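Gear Insertion Cell: Fault FAQ
Clalasby Automation Support
Last revised April 2018

What fault does this page cover?
Fault 187, "insertion not confirmed." The controller reports it when the arm has carried a gear to a peg and the seating check does not pass. The arm holds position and the program stops. The fault was first logged in August on the Albridge cell.

At what point in the cycle does it occur?
In the last part of the approach, when the hub is held in the fingertips and the gear is brought up to the peg. The bore must be in line with the shaft before the insertion move begins.

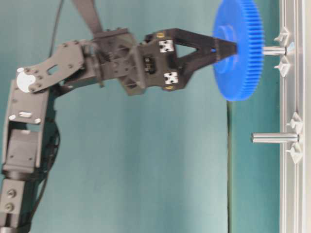 What causes it?
In most of the cases sent to us, the gear has turned slightly in the grip. The fingers hold the hub over a small contact area, and a light touch against the end of the peg is enough to tilt it. Less often, the rail has moved since the last calibration. A worn finger pad gives the same symptom as a tilted gear.

Can I clear the fault and continue?
No. Clearing the fault resumes the program from the insertion move. If the gear is tilted, the arm will push the edge of the bore against the shaft. Use the recovery routine, which backs the arm off before it releases anything.

Can the gear be set down and picked again?

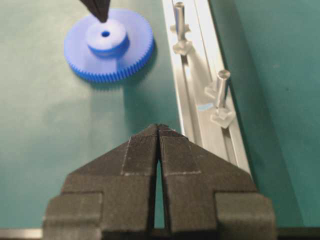 The recovery routine allows 3 regrasp attempts before it calls for an operator. Each attempt starts from a known height above the work surface. A gear lying flat with its hub up, beside the rail and clear of it, is in a suitable position. If it is resting against the rail, move it by hand with the arms disabled.

Is it safe to reach in while the arm is holding?
No. A holding arm is still powered. Press the stop, wait 7 seconds, and check that both arms are disabled. On cells with 2 arms, a fault on one does not disable the other. This was corrected in the Simard controller update, but older cells still behave this way.

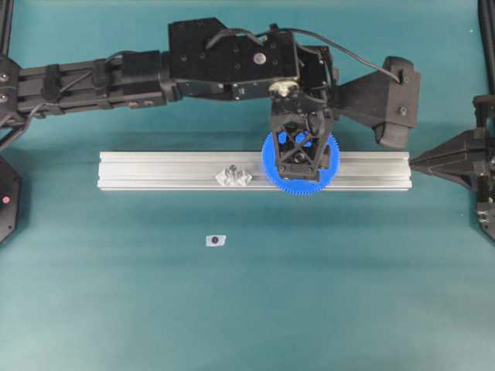 Drudley wrote to say that their second arm resumed a queued move after the first had faulted, and asked whether the stop circuit was miswired. It was not. The queue is kept separately for each arm. Clear both queues before restarting, and install the update before running the cell again.

Does the fault require recalibration?
Only if it returns with a different gear on the same peg. Check the rail fasteners and the finger pads first.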